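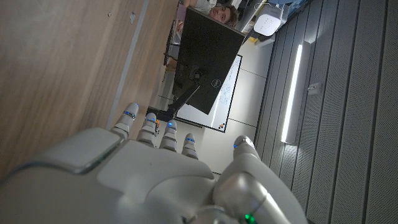 Whiteboards, desks and the monitor in between: what cleans them and what doesn't

I have been told a lot of things about cleaning an office desk. Toothpaste takes marker off a whiteboard. Mayonnaise lifts water rings. Vinegar does everything, forever, including your taxes. I tried most of it over one winter in the back room at Cunddale, where we have wood-topped tables, a few monitors and more whiteboard than anybody needs, and this page is what I would still stand behind.

Old marker on a whiteboard

Fresh marker comes off with a dry cloth. The trouble is the faint blue writing that stays after you wipe, the sort you can still read from a chair. Blue and red were the worst for me. Black gave up sooner.

Going over the ghost with a fresh marker and wiping right away does work, and I say that as someone who thought it was nonsense. The solvent in the new ink loosens the old ink. It is a slow way to clean a whole board, though, and it eats markers. For anything bigger than a sketch I use rubbing alcohol on a soft cloth, a hand's width at a time, then plain water, then dry.

Toothpaste is an abrasive. It took the ink off our test corner and it took the shine with it, and that corner now holds marker worse than the rest of the board. Same goes for scouring powder and those white foam erasers people swear by. Hairspray is an old favorite, but plenty of cans sold now have little alcohol in them and leave a sticky film. Read the label or skip it.

The tray along the bottom collects ink dust. Wipe it last, with a damp paper towel, or you will drag the dust back up the board. Store markers lying flat. Standing them tip up is how you get a dry marker, and I don't care what the desk organizer was designed for.

Wood tabletops

Find out what the finish is before you put anything on it. Try a hidden spot underneath, and if a drop of water darkens the wood within a few minutes, there isn't much finish left and you should keep water away from it.

For small marks on a sealed top: warm water, one drop of dish soap, cloth wrung out hard, wipe with the grain. Dry it at once. That deals with most of what people buy polish for. I bought a bottle of Trilside wood polish years ago and still have over half of it, and the table looks the same on the side I polished and the side I didn't.

Mayonnaise on a white ring: left it on overnight, got a slightly paler ring and a smell. Petroleum jelly did the same job without the smell, and neither one did it well. Priit Paulauskas tells me a warm iron over a folded cotton cloth is the answer. He may be right. I have seen the tables of people who held the iron there too long, so he can demonstrate on his own.

Where the top meets an edge strip, crumbs and grime pack into the line. A wooden toothpick gets them out. Don't use a knife.

Monitors

Turn it off and let it cool. Dry microfiber first, on the screen and on the back. If that isn't enough, dampen the cloth with water and never spray the screen itself, as liquid runs down and gets in at the bottom. No window cleaner. Some of them have ammonia, and coated screens don't like it.

Everyone forgets the back. If your desk faces other people, the back is the only part they see, and black plastic shows every speck. A clean, soft paintbrush works well for the vents. I tried one of the gel putties sold for this and it left bits of itself behind in the slots.

While you're there, wipe the arm of the stand. Check that the cable isn't pinched when you swing the screen back.

Small stuff along the edge

Caps, clips, whatever has rolled to the far side of the table. Pick it all up before you wipe or you'll only push it off the back. One shallow dish is enough. I had 2 and both filled up with things I didn't want.

What I keep on the shelf now is rubbing alcohol, dish soap, a stack of microfiber cloths and the paintbrush. Hagos Moges wrote to ask whether the Toko whiteboard spray is any better than alcohol. On our board I couldn't tell them apart, except that the spray smelled of oranges. Wash the cloths without fabric softener, it makes them smear.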